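# The Shared Table Returns to Nomthorpe

When the Nomthorpe Public Library reopened its east wing in January, the most debated feature of the renovation was the furniture. The building committee had set aside the individual study carrels installed in the 1980s and ordered long tables in their place, each intended for readers who do not know one another.

The decision followed two years of consultation. Of the 313 residents who answered the library's survey, 78 asked for more private desks. A larger group wanted somewhere to spread out maps, sewing patterns, tax papers and school projects, and many complained that a carrel could hold a laptop or a book but seldom both. The library board considered a mixed plan, found that it would reduce the number of seats, and voted for the tables.

Manon Chan, who led the design work for the firm of Koivisto, began by studying the reading room as it stood before the carrels arrived. Early plans kept in the town archive show wide tables set at right angles to the windows, with an aisle on the north side for the card catalog. The new arrangement keeps that orientation. It also restores the aisle, now used by parents with strollers and by readers on their way to the periodicals.

"A table of this kind asks people to settle small matters among themselves," Chan said. "How far does my newspaper go? May I move your coat? Most adults can manage that, and children learn it quickly."

Noise was the principal concern. Carrels absorb a certain amount of sound, and their removal left the room livelier than the staff had expected. Felt panels were fitted above the shelving in March, and conversation is now permitted only at the two tables nearest the entrance. Complaints fell over the spring, although the hour after school remains difficult.

Cost was a further consideration. The board approved 4000 dollars for the care of the furniture over its first three years, a sum that covers cleaning, minor repairs and one full refinishing. Jade Leclerc, the head librarian, has asked that scratches be left alone until that work is due. She regards a certain amount of wear as proper to a public room.

The example has been noticed elsewhere. The community center in Killine has replaced its folding desks, and the adult school at Prekuveck plans to do the same before the fall term. Both have reported the same early difficulty: newcomers choose the ends, and the middle seats fill only when there is no other choice. Nomthorpe answered this by placing its reading lamps toward the center.

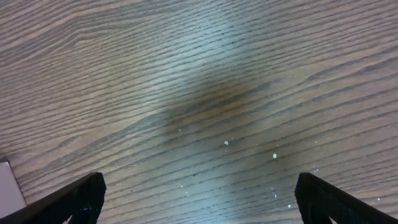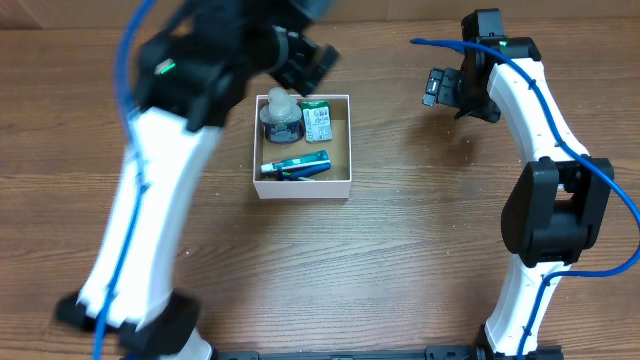

*Wood grain gives a tabletop much of its character.*

Liette Beaulieu would have kept at least one row of carrels. She argued at the final public meeting that a person filling out a medical form should not have to do so beside a stranger, and that a small room available on request does not meet the need, as many people will not ask. The board has agreed to take up her proposal for four screened desks along the west wall when it reviews the seating plan in October.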